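Unit 4: Repair, Replace or Retire
Course handout, Small Office Management
Instructor: Shafiq Gazi

Read this before class and bring the worksheet from Unit 2. We will use the same equipment list you made there, so if yours is missing purchase dates, fill those in first. An estimate is fine if the receipt is gone. Mark it "est." so the reader knows.

What this unit covers

Every office owns things that wear out: desks, chairs, phones, printers, computers. Most small offices have no rule for when to fix something and when to let it go. The choice gets made by whoever is annoyed at the time. This unit gives you a simple way to make the choice on paper, so that two people looking at the same item would come out close to the same answer.

Terms

Book value. What the item is still worth in your accounts after depreciation. An item can have a book value of zero and still do a full day's work.

Remaining life. How much longer you expect to use the item if nothing is done to it. This is a judgment. Write down who made it.

Downtime cost. What it costs the office while the item is out of use. Include wages paid to people who are waiting, and any rental or loaner.

Repair cost. Parts, labor, shipping and the time your own staff spend arranging it. Students leave out the last one every term.

Salvage value. What you could get for the item, or for pieces of it, if you stopped using it.

Repair cost is more than the bill

Suppose a shop quotes you $200 to fix a machine. You then spend part of a morning packing it, someone drives it over, and a second person answers calls about it. Those hours belong in the repair cost. Use the hourly figure from your payroll sheet and do not round it down. 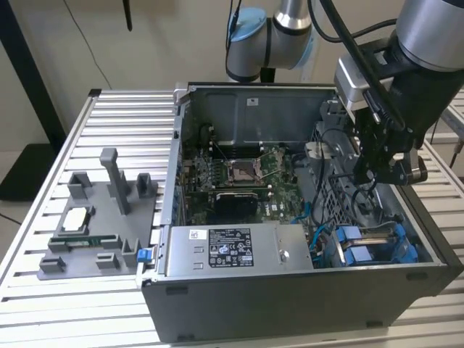

Salvage is the line most often left blank on the worksheet, and a blank is not the same as zero. Think about the item as a set of parts, each with its own age and its own demand. With the side panel off, a desktop tower is a case, a motherboard and whatever else is still fitted, and if the CPU socket is empty you should not be pricing it as a complete computer. List what is there, look up each part used, and subtract the time it would take to remove and sell it. For a single item the answer is often too small to bother with. For a whole room of them it may pay for the new ones to be delivered.

The same thinking works for furniture. A chair with a torn seat may have a good base and gas lift. If you own several of the same model, keeping one for parts can be cheaper than repairing the others. Label the parts chair clearly or someone will sit in it.

Worked case: Bhuiyan Printing

Bhuiyan is a small print shop with one large-format printer. The printer stops feeding paper. The shop has a service agreement with Erside, but the agreement covers labor only, and the feed assembly has to be bought separately. Erside can come in 4 days. A second firm, Unonex, can come sooner but charges for the visit.

The owner's first reaction was to pick Erside, as the labor was already paid for. When the downtime cost was added, the picture changed. Jobs were being sent to a competitor every day the printer was down, and one regular customer had a deadline in June. On the full worksheet Unonex came out cheaper.

Points to notice in the case:

The service fee already paid to Erside should not affect the decision. It is gone either way.

The lost jobs were hard to price. The owner used the average of the same days in the previous month, which is a fair method if the month was normal.

Replacement was considered and dropped. A new printer would have taken longer to arrive than either repair.

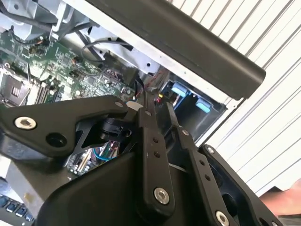 The owner also wrote down how the decision was made and kept it with the service agreement. When the agreement came up for renewal, there was something to bargain with. We will look at renewals again in the unit on contracts.

When to retire an item

Retire an item when any one of these is true:

It can no longer be used safely.
The maker no longer supplies a part it cannot run without, and no used part can be found.
The full repair cost is higher than the cost of replacing it, spread over its remaining life.
The work it did is no longer needed.

The last one is easy to miss. Tralia, the travel agency we looked at in Unit 2, went on paying to maintain a fax line and machine long after its last supplier had moved to email. The bill was small and it was paid automatically.

Before anything leaves the building, remove it from the asset list, remove it from the insurance schedule, and deal with any stored data. Copiers often have storage in them as well as computers. Get a receipt from whoever takes the item.

Assignment

Choose 2 items from your equipment list, one that works and one that gives trouble. Complete a full worksheet for each, including salvage. Write a paragraph for each item giving your decision and the figure that mattered most in reaching it. If the figure is an estimate, say where it came from.

Due 18th May at the start of class. Paper copies only. Late work loses one grade unless you have spoken to me beforehand.

Reading for next time: the chapter on leases, first half. Skip the section on vehicles.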